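About Drakham

Last updated: April 14, 2024

Drakham builds and tests two-arm robot cells for sorting and shelving packaged goods. The workshop is in Vevness. Controllers are supplied by Tazi and are set up on site.

The workshop opens to visitors each February. Groups are limited to 30 and split between 5 stations. At the Veninus station, two facing arms handle drinks cans on a green mat, with a raised wooden shelf at the far side. A demonstration lasts eight minutes, with time afterwards for technical questions. Bookings are taken by email.

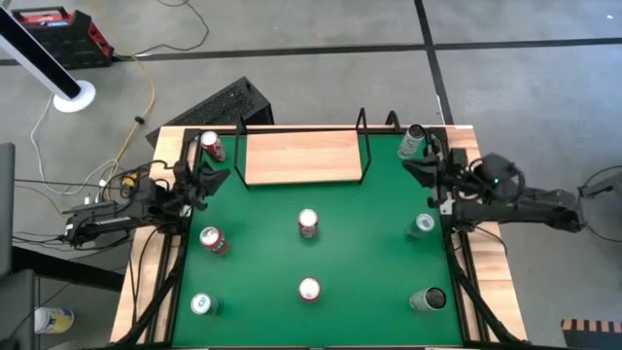

Can visitors operate the arms?

Visitors may use the training controls at low speed, with a member of staff at the stop button.

Recent items
Open day: notes for school groups
Veninus cell: gripper settings
Finding Unit 213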